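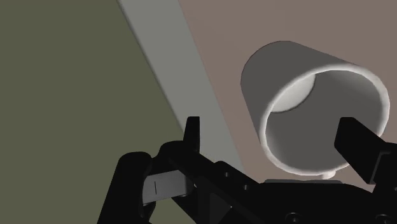
Figure 3. Simulated gripper view with a white mug lying beyond the fingertips.

4.2 Planning the purchase

The tabletop tasks were built in simulation before any hardware was ordered. The department had money for one arm, one gripper and a small reserve, and the order had to be placed in March to fall inside the budget year. A wrong choice of gripper could not be put right until the following year, so we wanted to know which of the two quoted models would suit the objects we meant to use.

Quotes were requested from Plaltum and Ketilsson. Both firms priced the arm within a few pounds of each other. The difference lay in the gripper and in what came with it. Plaltum included mounting plates and cabling but charged separately for spare fingertips, at 75 pounds a pair. Ketilsson included two spare pairs and charged 600 pounds for a yearly service visit, which could not be left out in the first year. Delivery was 26 working days from Plaltum. Ketilsson would not commit to a date.

The mug was the first object modelled, as it can be gripped by the rim, the wall or the handle. We then added larger kitchen items to see how much clear table a grasp would need.

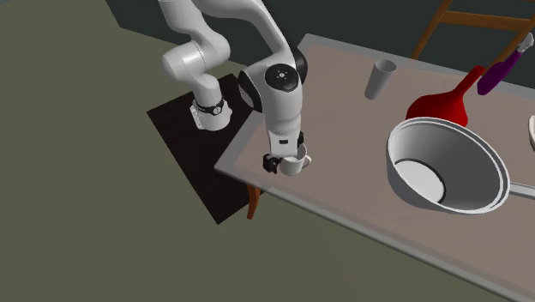 Table size turned out to matter more to the budget than we had expected. The first draft, drawn up by Dzintra Mägi, allowed for a bench narrower than the modelled table. With a pot and its handle in place there was too little room left to plan an approach to the smaller items, and the bench line in the budget was raised. The money came out of the reserve.

Camera costs were handled in the same way. Myroslav Hnatiuk compared a view close to the gripper with a wider view of the table, and we budgeted for both. Buying the second camera later would have meant a new mount and another round of calibration.

After these changes the plan stood at 87 per cent of the sum available, before service and spares. Fingertips were entered as a running cost. We chose Plaltum on delivery time, and the remaining money was held back for repairs. Training for new users was not costed at this stage and is dealt with in Section 4.3.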